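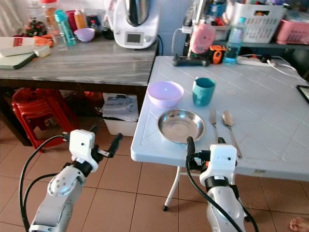

The Civwood place setting on a white folding table: bowl, cup, plate, fork and spoon.

Civwood Place Setting for Shared Dining Rooms
Reading time: 4 minutes

The Civwood place setting is supplied by Flestcombe to schools, day centers, training kitchens and other organizations that serve meals in shared rooms. Each setting consists of five pieces: one plastic bowl, one plastic cup with a handle, one shallow stainless steel plate, one fork and one spoon. Knives are not included and may be ordered separately through the Munadance cutlery list.

The bowl is offered in lavender and the cup in teal. These are the standard colors for the current season, and orders for other colors cannot be accepted at this time. The plate and cutlery are silver in tone and are the same in every set.

Ordering quantities

Settings are packed in cartons of 8. Organizations ordering for a dining room for the first time are advised to allow one spare carton for every 5 cartons in regular use. Flestcombe holds 900 settings in stock at the start of each term – larger orders are accepted, but may be delivered in two parts.

Single replacement pieces are available to customers who have already purchased a full carton. Please state the name of the piece and the carton label when making a request. Replacement cups and bowls are sent in the color of the current season.

Laying the table

The recommended layout places the plate nearest the diner, with the bowl behind it and the cup beside the bowl. The fork and spoon are laid to the right of the plate. Organizations may adopt another order where local custom or the needs of diners call for it. A folding table is suitable, provided that the legs are fully locked before the settings are put out.

Cups should be turned so that the handle can be reached without crossing the plate. Diners who use the left hand may be given the same setting with the cutlery moved to the other side.

Use alongside a preparation table

Many customers serve from the same room in which the food is prepared. In such rooms Flestcombe recommends that a second table be kept for ingredients and kitchen appliances, and that finished settings not be stored on it.

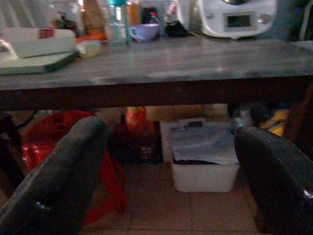 Jars and bottles in daily use are best kept toward the back of the preparation table, leaving the front clear for work. Trays should be pushed fully onto the tabletop before anything is placed on them. Appliance cables should be led away from the side where people stand.

Care

All pieces should be washed before first use. The steel plate may be dried with a soft cloth to limit water marks. Plastic pieces should not be placed on a stove or in an oven, and rough scouring pads should not be used on any part of the setting.

Delivery and returns

Deliveries are made on Tuesday. Unopened cartons may be returned within 4 weeks of delivery. Opened cartons are accepted only where a piece is missing or was damaged on arrival – in either case the carton label must be enclosed.

Related items
Munadance cutlery list
Kuroda serving trays
Kuroda stacking bowls
Civwood carton labels and spare lids

Contact Flestcombe | Copyright Flestcombe, all rights reserved | Back to top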